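# Plodano light curves, README

By Liudmyla Zhuravel, September
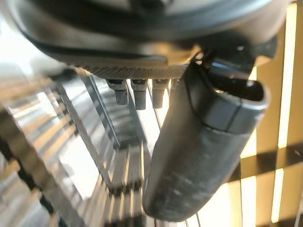 Grey housing, three pegs underneath.

This set holds 330 light curves of variable stars from the Utmont survey. The first release promised "clean" photometry. I have my doubts. After removing duplicates, 315 unique stars remain, and 31 of those have gaps long enough to fake a period.

The Tymoshchuk catalog lists 9 as exoplanet hosts. Treat that as a guess – I could not reproduce a single transit depth from these files.

Fluxes are relative. Error bars come straight from the Palanau pipeline and look too small to me.

We use cookies to improve your experience. Accept | Manage settings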